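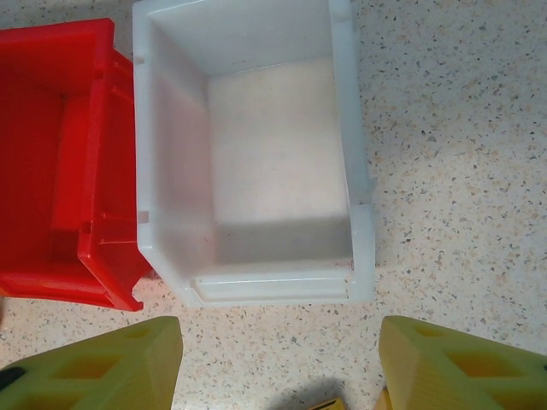

Red and white, side by side on the speckled top.

I used to own one toy box. It was enormous, it had a lid, and it held 2,000 building blocks plus whatever else fell in (a sock, half a cracker). Cleaning up took two minutes. Finding anything took until dinner!

So I'm going to stick up for small open bins, one color to a bin, even though my friend Vesela thinks I've lost my mind. Her argument is that kids should dump and run. Fine, but then they dump again the next morning, all over the rug, just to find one green piece.
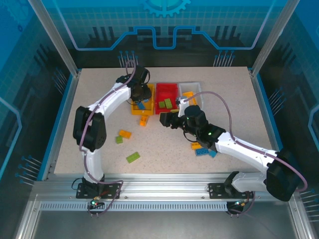
Ayten Bilgin

Blue goes in the yellow bin at the moment, green in the red one, orange in the pale see-through one. Yes, I know the colors don't match, and yes, Vesela has brought it up. I say it doesn't matter a bit. You learn it once and your hand just goes there, same as the silverware drawer.

What I won't budge on is lids. A lid is one more thing to take off, and on a Sunday evening with blocks still out on the table, that's enough to make me leave it all for Monday. Ribbed sides, low front, wide open top, done.

And please, don't fill them! I'd take 200 blocks you can see over a heap you have to dig through. The rest can live in a closet until somebody asks.

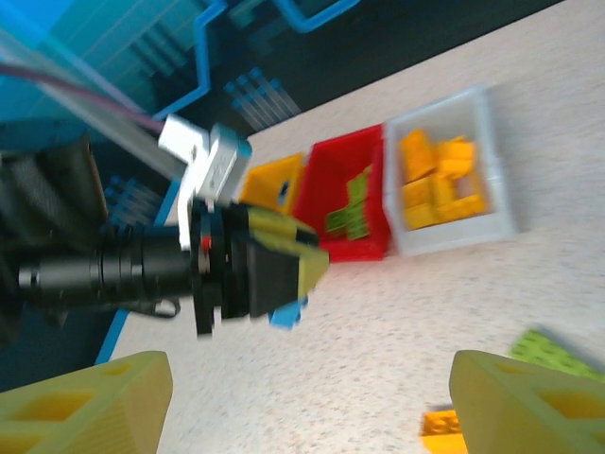

Green in the red bin, orange in the pale one.

Vesela still has her big box, by the way. She came over last week and sorted blues with me for ten minutes while the coffee went cold.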